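Progress report to Okoth, December: grasp planner for knitted items

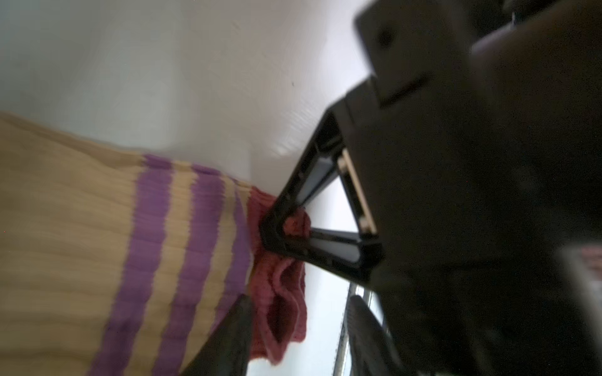
Idetti

The planner now chooses the grasp point from the wrist camera alone. On striped knits it still confuses the edge of a stripe with a fold, so we added a depth check before the fingers close. Of the seven test items, six pass in simulation - the red knit was the hardest to segment. Trendent delivered the new controller build, and the driver from Avex is merged. Two tasks stay open: the replay tool and the slip detector. We ask for 3 more weeks for the slip detector.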